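Search this site

Open day at Grinero: one table, a shelf and a lot of plastic baskets
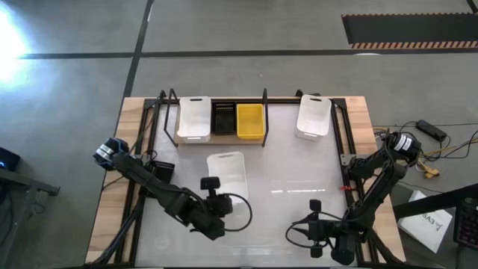
Getting there

I went to the Grinero open day because the leaflet promised "the future of household order," and I have a long-standing quarrel with people who sell household order. My kitchen cupboards are full of it. There are boxes for the boxes. So I drove out to Fallthorpe with low hopes and a full tank, and I'll try to be fair.

The building is at the back of an industrial park, past a tile warehouse, and the sign is about the size of a cereal box. I drove past it twice. Parking was free, and the parking lot had more potholes than cars. Admission was 4 dollars, which they called a contribution. To what, the ticket didn't say. I was given number 931, and I assume they didn't start at one.

The welcome talk

It was supposed to run 8 minutes and ran a good deal longer. There were slides. The main claim was that most mess in a home comes from things having no fixed place, and that a small set of matching baskets will fix this. I have heard this from magazines, from my sister, and from the side of a package of drawer dividers. I believed it each time and I own the dividers to prove it.

What the talk did not cover was what happens in week three, when the mail is in the fruit basket. I asked. The answer was that "the system is forgiving." I wrote that down and I still don't know what it means.

The sorting table

After the talk we were let into the main hall, and the sorting table was the first stop. I'd expected a mock kitchen with a fake lemon in it. They'd gone plain: a white top with a real shine to it, light wood along the edges, gray concrete underneath.

At the back is a low wooden shelf with a white basket at one end, a yellow one at the other, and a little black tray with ridges between them. There are two more white baskets down on the tabletop, one near the back and one out toward the middle. They're plastic. The one at the left end of the shelf has a slot cut in it for your hand, and I will say something nice here, which is that I like a cut-out handle. Handles that clip on come off. I have a drawer of them.

The yellow basket bothered me. If everything matches, why one in yellow? The guide said color is "a cue." A cue for what depends on the household, apparently. In my household a yellow basket would be a cue for me to ask who bought it. I can see the sense of it for kids, or for anything you need to grab in a hurry, but then I'd want the yellow one down on the table and not up on the shelf with the tray.

The black tray was the piece I kept going back to. It's small. The guide described it as a landing spot for keys, coins, and the like, and the ridges are supposed to stop things sliding. Ridges also collect crumbs. I have cleaned a ridged soap dish with a toothpick more often than I'd like, and I'd take a flat tray every time. I said so and was told the ridges had been "well received."

The shelf itself I have no complaint about. It's low enough to reach over and it keeps a couple of baskets off the work surface, and a low shelf at the back of a table is something you could put up at home in an afternoon without going to any open day.

As for the shiny white top, it looks very good in a clean hall. I'd like to see it after a pan of tomato sauce. I used to have a white counter and spent years wiping it, and every visitor told me how fresh it looked.

The labels corner

Kukum, who make the label sheets, had a stand along the side wall. The labels are paper with a matte finish and cost more than I would pay for paper. You get 46 to a sheet, including one that says "Misc." If the whole idea is that everything has its place, I don't see how "Misc." got through the door. I bought a sheet anyway. I have used "Misc." twice already by cutting it in half.

Bedoya had the next stand, with drawer liners. I liked these more than I wanted to. They're thick and they don't curl at the corners, at least not on a stand in a hall. I didn't buy any because they only come in one width and it isn't the width of any drawer I have ever owned.

Food and so on

Coffee was from a big urn and tasted like it. The cookies were decent. There were two restrooms, both clean, neither with a hook on the door, so I held my coat. For a company in the business of putting things in their place I thought that was a bit rich.

Chairs were scarce. If you have a bad knee, go early and take one from the talk area before they fold them up.

Would I go again?

Probably not on purpose. The next one is in September and they say there'll be a laundry section, and laundry is where I actually need help, so I may weaken. The sorting table was worth a look, mostly for the shelf. I'd buy one white basket, the kind with the slot. I wouldn't buy a set. I came home and moved the mail out of the fruit bowl, and by supper there was a phone charger in it.

If you do go, bring cash, since the card reader at the Kukum stand was down the whole time I was there, and ignore the map on the leaflet. It puts the entrance on the wrong side of the tile warehouse.

Posted Monday, May 17, 2021

Contact | Copyright 2021, all rights reserved | Back to top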